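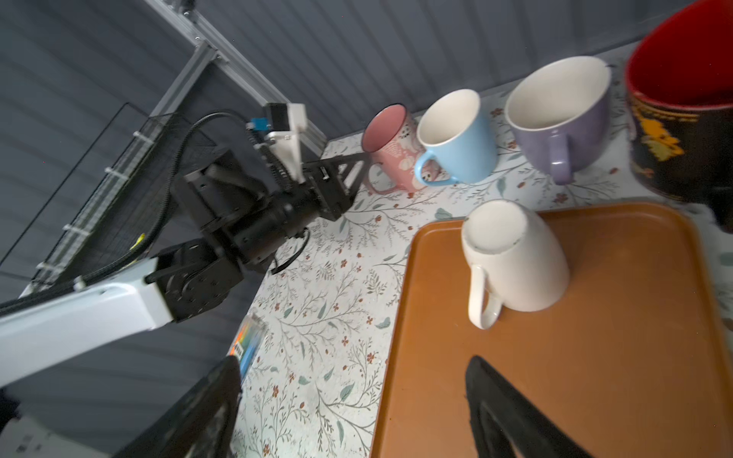
Storing mugs upside down is a habit I would like to see confined to the draining stage. A mug that has just been washed belongs on its rim for as long as it takes the water to leave it. After that it should be turned over. The white one on the orange-brown tray is in the draining position; the four along the back of the table, pink, light blue, lavender and the big red-and-black one with the cartoon character, are in the storage position. Both positions are correct. The error is to treat the first as permanent.

The usual defense of inverted storage is dust. In a closed cupboard the amount is small, and a mug in daily use is rinsed before it has time to collect any. In exchange, the rim, the one part that touches the mouth, sits on whatever the shelf has to offer. It also carries the full weight of the piece on its thinnest glazed edge. The foot is made for that job and is often left unglazed for the purpose.

Trapped moisture is the second objection. A mug inverted on a flat surface seals itself fairly well, and the inside can still be damp the next morning. A ribbed tray or a rack with open wires lets air in. A smooth tray does so poorly, and a folded towel is worse. My own rule is 6 hours on the tray, then upright, handles all turned the same way.

Floor Boersma, with whom I shared an office kitchen at Drullen, held the opposite view and lined her shelves with cork to make it workable. Cork does reduce chipping – I concede that – but it holds odors, and by May hers smelled of coffee. She replaced the lining and kept the practice.

Open shelves are a harder case. Near a stove, grease settles with the dust, and an upright mug used twice a year will need washing before each use. For those few pieces I would accept inversion on a clean liner, though a closed box would serve better. The mugs used every day should stand on their feet.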